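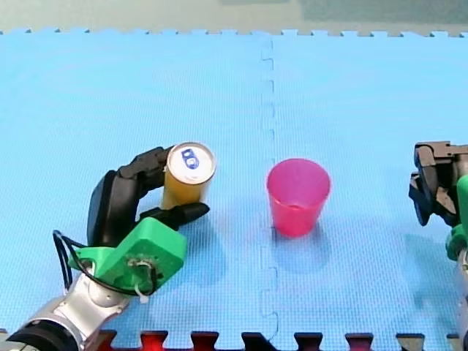 Figure 2. Drink can and plastic cup on the foam mat.

3.2 Materials and layout

The serving task used two items from the household set compiled by Gebretsadik and Barta: a full-height drink can and a tapered plastic cup. Both were placed on a light blue foam play mat (Figure 2). The mat was chosen after a pilot in the Jadora kitchen, where cups set down on a bare counter slid and made enough noise to distract people in the next room.

Colour was treated as part of the layout. The can is golden yellow and the cup a see-through pink-red, so that each stands out from the mat and from the other. Clear cups had been used in the pilot and were dropped from the main study when coders reported trouble finding the rim in still pictures. The cup stands with its open end up and is empty at the moment shown in Figure 2, with a short stretch of mat between it and the can.

3.3 Coding of placements

A total of 553 placements were coded, of which 144 came from the Muriithi site and the remainder from Wastano. Each was coded for three features: whether the item was upright, whether it lay wholly on the mat, and whether the space between can and cup was clear. Items leaning against one another were coded as touching, even where both bases were flat.

Zsófia Barta coded the full set. Sosina Gebretsadik coded a further sample of 100 placements without access to the first set of codes, and differences were settled by discussion. Most concerned the second feature, as the soft edge of the mat curls slightly with use and the boundary becomes hard to judge. The rule adopted was that any part of a base resting on a curled edge counted as off the mat. Placements coded before this rule was agreed were coded again in December.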